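Drukolari - a word list of household and workshop terms

README, written Sunday, October 3, 2021

Hello, and thank you for downloading Drukolari. It is a plain word list of the everyday names people give to the things in their homes, sheds and workrooms, gathered in and around Villanueva over a good many evenings, and it has grown rather larger than either of us meant it to. Leandro Herrero did most of the collecting and I did most of the typing, so if a word looks wrong it is probably my spelling and you should write and tell me.

What is in the folder

words.csv - the list itself, one word or phrase per line
speakers.csv - a few facts about each person who gave us words
notes.txt - longer remarks that would not fit in a column
sources.txt - where the written words came from, mostly old shop catalogues and family letters
README - the file you are reading

There are 1,539 entries in words.csv. Of those, 642 have at least one other spelling recorded, and I would gently ask you not to throw the other spellings away when you tidy the file for your own use. They were a lot of work, and they often tell you more than the main entry does. An aunt who writes a word with a b and a nephew who writes it with a v are both in there, side by side, and I like having them together.

The columns

headword: the form we settled on for sorting. It is there for convenience and we make no claim that it is the correct one.
variants: other spellings, separated by semicolons.
gloss: a short meaning in English. Please forgive the odd long one. Some words for sieves really do need a whole sentence.
room: kitchen, bedroom, yard, shed, workroom or other.
age_band: the age group of the speaker, in steps of ten years.
heard_or_read: h if somebody said it to us, r if we found it on paper.
speaker_id: matches the first column of speakers.csv. It is blank for words marked r.
checked: y if a second speaker agreed with the meaning, n if we never got round to asking.

Lighting was the part of the list that surprised me most. I had expected perhaps a handful of words for lamps and ended up with pages of them, with separate terms for a lamp that hangs, a lamp you carry, a lamp with a bendy neck, and one lovely old word for any light left on for a person who is coming home late. Older speakers tended to name a lamp by what it burned, and kept doing so long after everything had been wired up, so you will find oil words given quite cheerfully for electric things.
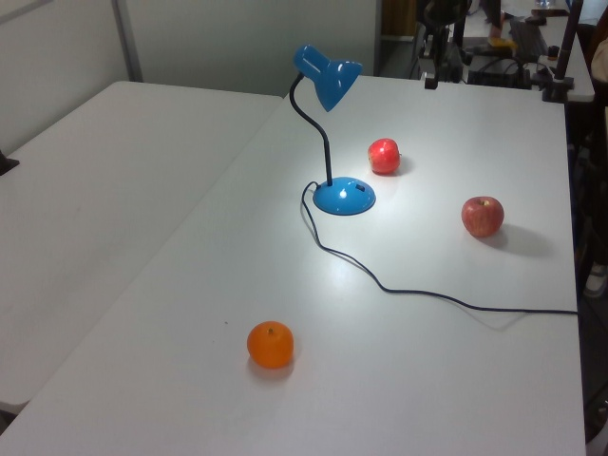
The gloss column tries to keep up with all this but does not always manage. Where a speaker used the same word for the whole lamp and for the shade alone, we have made two entries and put a number after the headword, so you will see the first meaning ending in 1 and the other ending in 2. Leandro wanted to use letters for this and we had quite a long talk about it, which he lost.

How the words were gathered

Most came from sitting at kitchen tables and asking people what they called things. We tried a printed questionnaire early on and dropped it, as people gave us the words they thought we wanted, all very neat and schoolish. Walking round the house with them worked far better. You open a drawer, you hold something up, and out comes the word their grandmother used (and usually a story as well, and quite often cake). The stories are not in the data, though the best of them are in notes.txt with the speakers' kind agreement.

Words marked r were copied by hand. The catalogues were in poor shape and a few pages had lost their corners, so a question mark inside a headword means a letter we could not read. Please leave those as they are.

The word for "base"

I am giving this one its own section because I have had more letters over it than over everything else put together. The same word is used for the foot of a lamp, the bottom of a pan and the stone under a gatepost. A second word, used mainly by speakers over sixty, is kept for feet that are round. We have listed both under "foot, stand or base" and left a cross-reference in the variants column, where it does not strictly belong. I do know it is untidy. It will be moved into a column of its own in the November release.
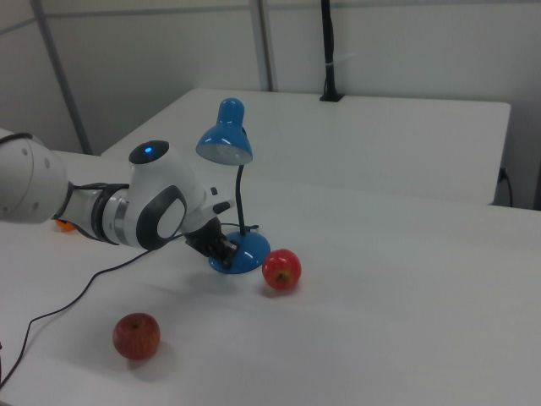 A small blue desk lamp with a round base.

Opening the files

Everything is saved as UTF-8 with commas between the fields. If the accents come out as little boxes, your spreadsheet has guessed wrongly, and you will need to import the file and choose the encoding yourself instead of double-clicking on it. Cayetano Sotomayor has kindly written a loader for people who use Flodex, and it lives on the Zivbridge page along with his instructions. I have not used it myself, so please send questions about it to him.

Known problems

The bedroom section is thin. People were happy to show us their sheds and much less keen to show us their wardrobes, and quite right too.
Several sewing words are marked "other" when they ought to be "workroom".
Speaker 14 appears twice with different age bands. He had a birthday between visits.
Words for brooms have not been checked at all.

Using the list

You may copy it, share it and build on it for any purpose, so long as you name Drukolari and leave the speaker numbers as they are. Please do not try to work out who the speakers are. Villanueva is a small place and they were good to us.

We should like to reach 3,000 entries one day, and would be very glad of help, particularly from anybody who grew up with a loom in the house. Corrections can be sent as a plain list with the headword first, and late ones are just as welcome as early ones.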